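Orklow District Soccer League
Frequently asked questions: registration, transfers and fixtures

Questions are grouped by topic. Where an answer here differs from the league rules, the rules apply.

REGISTRATION

How do I register as a player?

Registration is done in Tollix. Your club sends an invitation to your email address. Open the link, fill in the form, upload proof of age and submit. The club secretary then approves the entry and it passes to the league office. You are registered when the status reads "Active." A status of "Submitted" or "Club approved" does not allow you to play.

I played last season. Do I need to register again?

Yes. All registrations lapse at the end of the season. Your record stays in the system, so proof of age does not need to be uploaded a second time unless your legal name has changed.

How long does approval take?

Usually two working days after club approval. In February the office handles most of the year's entries, roughly 4,000 in total, and the wait is longer. Entries are processed in the order received. The office does not move individual players up the list.

Can I be registered with more than one club?

No. A player may hold one active registration in the league. Indoor registrations are kept separately and do not count.

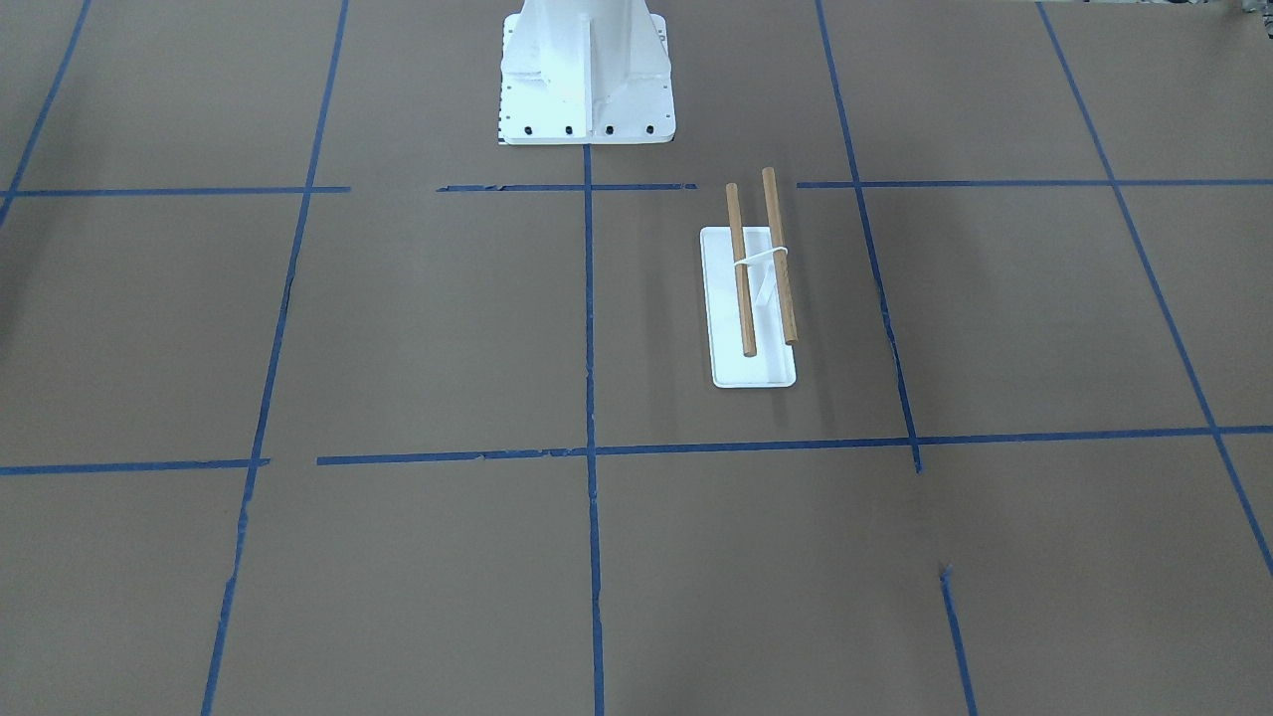 What happens if a club fields an unregistered player?

The match is recorded as a loss for that club, whatever the score on the field, and the opponent is awarded three points. If both clubs fielded unregistered players, neither receives points. The club may appeal in writing. Lack of access to Tollix on match day is not grounds for appeal; clubs are expected to print the team list the evening before.

TRANSFERS

How do I move to another club?

The new club opens a transfer request. The old club receives a notice and may object only on two grounds: unpaid dues or an ongoing suspension. If no objection is entered within the notice period, the transfer goes through automatically.

Does a suspension follow me to the new club?

Yes. Matches still to be served are carried over. They must be served in league or cup fixtures. Friendlies do not count toward a suspension, including friendlies against league opponents.

Can I play for my old club while a transfer is pending?

You can until the status changes to "Released." After that you cannot play for either club until the new registration is active. Players moving late in the season should check the status on the morning of every match.

Is there a deadline?

Transfers close three rounds before the end of the regular season. Goalkeepers may be transferred after this point if a club has no fit goalkeeper on its list. The request needs a medical note for each goalkeeper already registered.

FIXTURES AND GROUNDS

When is the fixture list final?

The draft goes to clubs first. Once the comment period has ended, the list is published and treated as final. Changes after publication need the agreement of both clubs and of the referee coordinator, Sofia Morais. Requests go through the fixture form. Please do not send them to referees directly.

Which grounds have restrictions?

Privport has a spectator limit of 300 and no parking at the north gate. Metal studs are not permitted on the artificial field there. Eklund Park is available until 9 p.m., when the floodlights are switched off on a timer that cannot be overridden. Kickoffs at Eklund Park are therefore scheduled no later than 7 p.m. 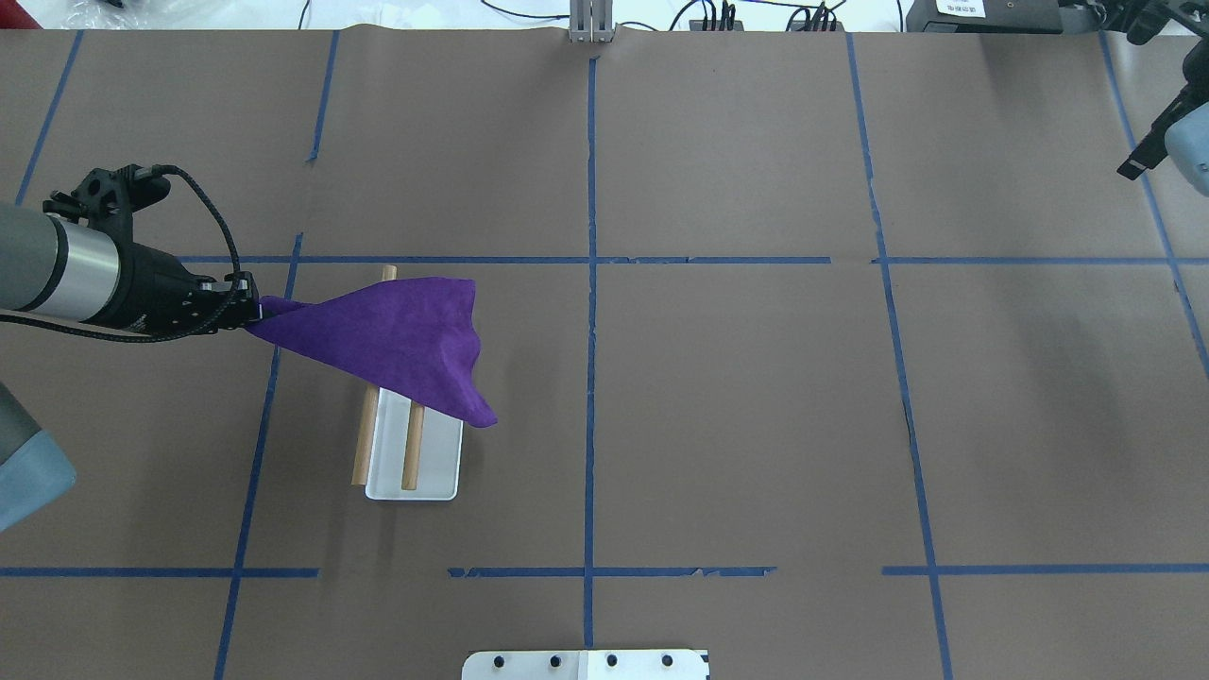 Who decides whether a field is playable?

The ground operator decides up to the arrival of the referee. From then on the decision belongs to the referee alone. A captain may ask for an inspection but cannot refuse to play on a field that has been passed.

What if a match is abandoned?

The referee files a report the same day. If play stopped in the second half for reasons outside the control of either club, the score may be allowed to stand. In all other cases the match is replayed in full or awarded. Yellow cards shown in an abandoned match remain on the player's record even when the match is replayed.

Both teams wear the same color. Who changes?

The visiting team. The home team's colors are those entered in Tollix at the start of the season. If the home team turns up in anything else, the home team changes. Numbered bibs are acceptable for outfield players.

Are rolling substitutions allowed?

In the lower divisions and in all youth matches, yes. A player who has been replaced may return. In the top division a replaced player may not return. Substitutions are made at the halfway line during a stoppage, with the referee's permission.

COMMENTS ON THIS PAGE

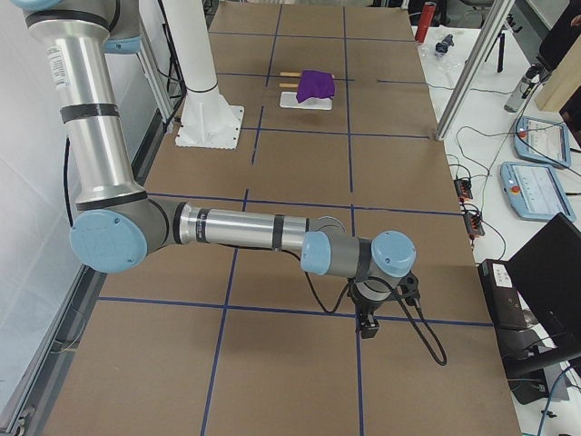

Kalevi Karppinen writes that the answer on abandoned matches leaves out cup ties. In the cup, he points out, a second-half score has never been allowed to stand, and his club prepared for an appeal last season on the strength of this page before finding the cup rules in a separate file. He asks for a link.

Reply from the league office: The answer covers league matches only. A cup section will be added at the next update. Until then, see the cup rules under Documents, "Abandoned and postponed ties."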